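Dish sponge

A dish sponge is a small block of absorbent material used with water and soap to clean plates, counters and other household surfaces. Most are rectangular and fit in the palm of one hand. They are sold singly or in packs, and many have a rough layer bonded to one face for scrubbing.

Materials

The earliest household sponges were the dried skeletons of sea animals, gathered by divers in the Mediterranean. They are still sold, mainly for bathing. Kitchen sponges today are usually cellulose, made from wood pulp, or polyurethane foam. Cellulose holds more water and goes stiff when it dries out. Foam stays soft but soaks up less — a drawback when wiping up spills.

Color has no fixed meaning in the home. Some cleaning firms assign one color to kitchens and another to bathrooms so that the two are not mixed.
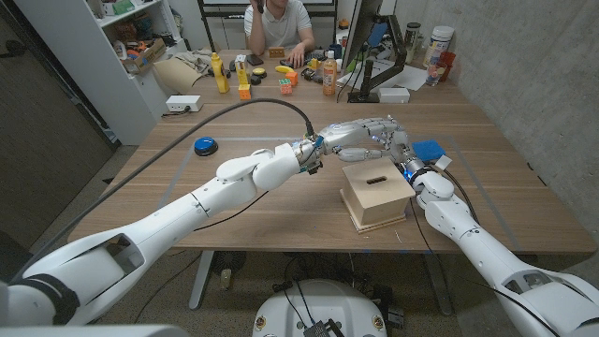 Care and replacement

Sponges stay damp for hours and collect scraps of food, so bacteria grow in them easily. Rinsing and squeezing them out after use slows this down, as does storing them upright in an open holder. A sponge that smells should be thrown away. Raw meat juices are better wiped up with a paper towel.

Worn sponges are often kept for rougher jobs such as cleaning shoes or garden tools. Plain cellulose breaks down in compost, but foam and most scrubbing layers do not.

See also

Dishcloth
Loofah
Scouring pad
Steel wool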